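Budgeting for a first robot arm with a two-finger gripper - what am I forgetting?

Rosalie Gasser

I help run the shared workshop in Talbridge and we finally have the go-ahead to buy a small robot arm! I've wanted this for years, so forgive me if I run on a bit. The plan is a tabletop arm with a parallel gripper, mostly for kitchen-type chores: opening cabinet doors, pulling drawers, moving things from a counter to a shelf. We want to practice in simulation first and move over to the real arm in November.

The arm itself is covered under its own line. What I'm trying to work out is everything else. So far I've got spare fingertips, a mounting plate, a second monitor, and a decent desktop for the simulator. The Widholm catalog lists fingertip sets at 105 each and a mounting kit at 500, and I have no feel for whether those are sensible or whether people make their own. Also, do I buy the computer before the arm or with it? And does anyone use a wrist camera, or is one fixed camera enough to start?

Finlay Urquhart

Lovely project! Buy the computer first, by a good margin. We had ours in the Yule room for a whole season before the arm arrived and it was the best money we spent. You'll find out which jobs you care about, and that changes the shopping list more than any spec sheet will.

On the fingertips - get two sets, then print your own. The ones from the catalog are fine, but you'll want different lengths and angles once you start pulling on handles, and a printed pair costs next to nothing. I went through 18 pairs before settling on a shape I liked, and I'd have gone through more if I hadn't tried the first dozen in the simulator.

The mounting kit is where I'd push back a little. If your bench is solid, a local metal shop can drill you a plate from the maker's drawing. Get a quote before you commit to the 500. If your bench wobbles, fix the bench first, and put that in the budget too.

Things people leave off the list:

Spare cables, especially the one along the wrist
An emergency stop you can reach from both sides
Shipping back to the maker if something needs repair
Power strips, clamps, tape, a box for all of it
Time. I'd plan on roughly 30 hours before you do anything you'd want to show a visitor

As for cameras, I'd go for the wrist view and a fixed one, and you can settle the question for free before you spend anything. Put a virtual camera behind the gripper in your simulator and try a few jobs with only that.

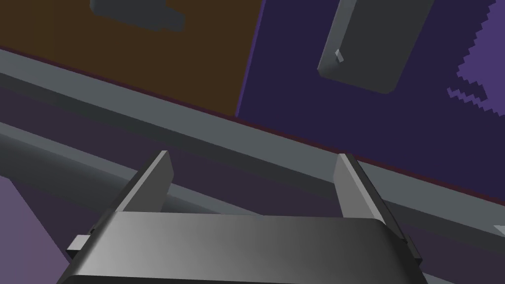
Watch how much of your view the hand takes up, and whether you can still tell where the fingers are headed when you get in close to a cabinet or a counter edge. If you keep switching to a second viewpoint to finish the job, you have your answer and can budget for two cameras. Move the virtual one up or back a little as well. The distance you end up liking tells you how long a bracket you need, and that's one less part to order twice.

Don't bother making the simulated kitchen pretty, by the way. Plain flat colors are fine for working out reach and camera position, and it all runs faster. Spend on a nicer graphics card later if you find you need one.

Do post again when it arrives, I'd love to hear which arm you picked!

flekum_bench

second the e-stop. also check the door width before you order, ours came in a crate that had to be opened in the parking lot. no idea on the 105 tips, never bought any

Related on this board
Used arm or new arm for a small club?
Flekum controller: is the service plan worth paying for?
What size bench for a tabletop arm
Printing gripper fingers - which filament holds up
Splitting the cost of a simulator PC between two groups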